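Jerkberg Community Pantry Association
Minutes of the Regular Meeting
30/04/2023

The meeting was called to order at 7:04 p.m. in the main hall, Haf Wynne presiding. A quorum was present. The minutes of the previous meeting were approved with one correction: the spelling of Mathur Street in the item on parking.

1. Shelf Report

The pantry served 323 households during the period. Canned vegetables and beans remain well stocked. Stock of cooking oil, rice, and baby cereal is low, and the standing order with Torkier Wholesale will be raised at the next delivery. Members discussed whether pickles and other preserved goods should stay on the regular list or be offered only as an extra. It was agreed to keep them on the regular list through July. 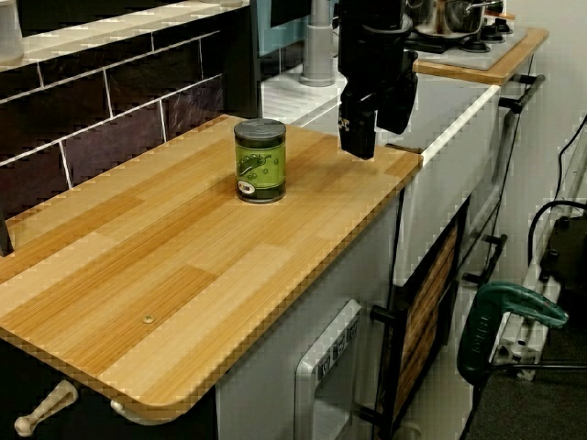
The date check of the back shelves is complete. Nine cases were withdrawn. Members were reminded that items past the printed date are to be set aside for review and must not be returned to the shelf without a signature in the log.

2. Delivery Hours

A request was received from the Berkulex Apartments for an evening delivery. The present schedule ends at 4:00 p.m., and several residents there work day shifts. Seren Penry moved that a trial delivery be made twice a month at 6:30 p.m. The motion was seconded.

In discussion, concern was raised over the cost of fuel and over the side entrance, where the outdoor light has been out of order since winter. The building manager has given written notice that the light will be repaired. It was further noted that evening orders would need to be packed by 5:00 p.m. and held in the hall.

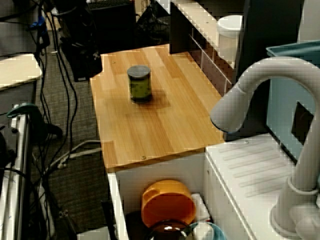
Seren Penry replied that packing could be done at the noon shift if order forms were turned in the day before, and that the residents had already offered to collect the forms themselves. The chair asked that this be added to the motion. The motion carried as amended, with one abstention.

3. Storage Room Lease

The lease on the storage room expires at the end of July. The landlord has offered renewal at an increase of $30 per month. Members asked whether the increase would cover repairs to the floor near the loading door. The chair will put the question in writing and report back. Action on the renewal was tabled.

4. Donation Guidelines

The revised guidelines were read aloud. Donated jars and cans must be sealed, labeled, and free of dents along the seam. Home-canned goods cannot be accepted. Some 100 copies will be printed for the front desk and the two drop-off points. The guidelines were adopted without objection.

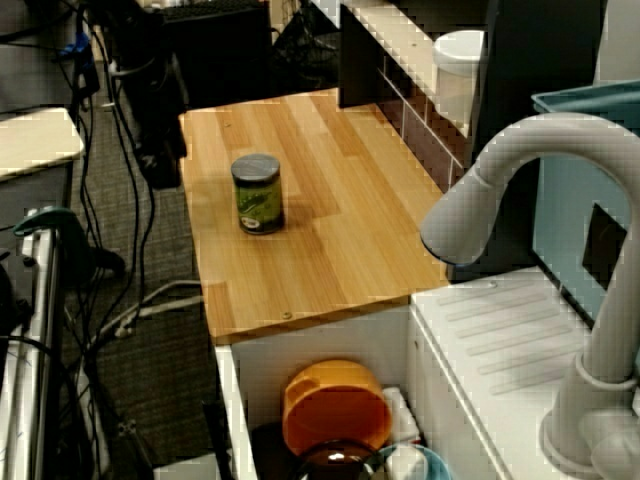

Item 4: Jar with lid and printed label.

5. Other Business

The key to the supply closet has not been returned. Anyone holding it is asked to leave it at the front desk.

There being no further business, the meeting was adjourned at 8:22 p.m.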